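Rerkbridge Home & Clutter Board > Cleaning > Fake flowers: dust, despair, etc.

petalfraud
Posts: 1262

I have a bunch of artificial flowers from Baysal. Pink, red, orange, little green leaves, the whole cheerful business. I bought them so I would never have to look after flowers, and I now spend more time on them than I ever spent on real ones, which at least had the decency to die.

Question for the board is what to dust them with. Feather duster sheds on them. Paper towel catches on the leaf edges and leaves confetti. Hair dryer on cool moved all the dust onto the TV.

I've switched to a knitted cloth and I think I'm winning.

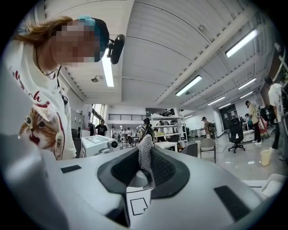 Knit gives way around a petal where a flat woven cloth just shoves it over, and that's my entire theory. You want some texture too. The gray one there has a proper textured weave to it, almost a mesh, so the dust has somewhere to go besides back on the flower. Smooth microfiber never worked for me. I fold the knit once, pinch a petal lightly, pull outward, and go on to the next petal until I lose interest.

Anybody doing it differently?

mopwright
Posts: 3331

Yes, I'm doing it differently. I put mine in the sink. Lukewarm water, one drop of dish soap, swish, shake, hang upside down over the tub. Petal by petal with a folded cloth is how you end up on a list somewhere.

petalfraud
Posts: 1262

And the color stays in?

mopwright
Posts: 3331

On the good ones.

petalfraud
Posts: 1262

So no.

mopwright
Posts: 3331

The red went a little pink. I like it better. Dip one petal first and press it on a white napkin if you're the nervous type.

sidetable_sue
Posts: 1398

Can I raise the matter of where you do it? I used to clean mine in the vase, on the bookcase, and all I did was feed the bookcase. Now the flowers come out, they go flat on a clear table, and whatever I'm putting them back in waits off to one side. Hold the bunch by the stems and leave the blossoms alone. If you grab it by the heads you'll be gluing heads back on until October.

White table is best. You see the dust, which is upsetting, but then you can wipe it up.

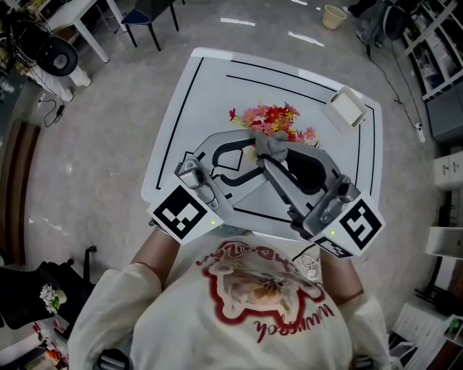 gluegun_regret wrote:

Disagree about the white table. I don't want to see the dust. I do mine on the back steps with a soft paintbrush and let the neighborhood have it. Brush gets down where the petals meet the stem, and no cloth does, knitted or otherwise. Ten minutes - okay, 10 minutes plus finding the brush.

petalfraud
Posts: 1262

Fine, I tried the brush. It's good down in the middles, I'll give you that. On the leaves it just sort of introduces the dust to other dust. So what I've settled on is brush first for the centers, then the knit over everything else. I let the cloth hang down in soft folds and keep it bunched at the top where I'm holding it.

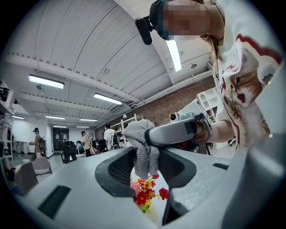 Then the leaves, from the stem out to the tip, never the other way, or the edges fray and you get those little green whiskers. Stems last. I don't know why stems get sticky in a house where nobody cooks, but they do.

The cloth goes in with the towels afterward. No fabric softener or it stops picking anything up.

mopwright
Posts: 3331

Sink would have been done by now.

petalfraud
Posts: 1262

Your sink turned them pink.

sidetable_sue
Posts: 1398

Does anyone know if the Tultik ones can go in water? Mine have paper-wrapped stems and I'm afraid of them.

gluegun_regret wrote:

Paper wrap, keep it dry. I soaked a Pusholm garland once and the stems unrolled like a bad bandage. See username.

mopwright
Posts: 3331

You can do just the heads. Hold it upside down and dunk to the neck. I'll grant that it's undignified.

sidetable_sue
Posts: 1398

I'll try the knit first, then. Any old dishcloth, or does it have to be a special one?

petalfraud
Posts: 1262

Any old one, as long as it's soft and there's no loose yarn to snag. I ruined a perfectly good orange blossom on a loose end.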